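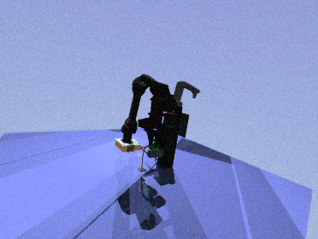

Guardianship file inspection — comments
File 2769, Stirkus Family Law, checked 14/11/2024

Petition signed by both parties: Yes. Kristine Dimaculangan's signature is on page 2 and nowhere else. I'd want it on the last page too.

Notice mailed to relatives: Marked "done." By whom? No receipt in the folder. Not passing this.

Home safety visit: Yes, supposedly. All 13 boxes ticked in the same pen, no remarks. I have never seen a house that clean.

Smoke alarms tested: Ticked. No room listed.

Medicines locked up: Ticked, then crossed out, then ticked again. Ask Angelica Dimaculangan which it is.

Background check: On file, but run in February. Mac Suibhne says that's fine — I'd like to see the rule.

Papers stored in locked cabinet: Key was in the lock.

Result: Hold. Missing items to me within 72 hours.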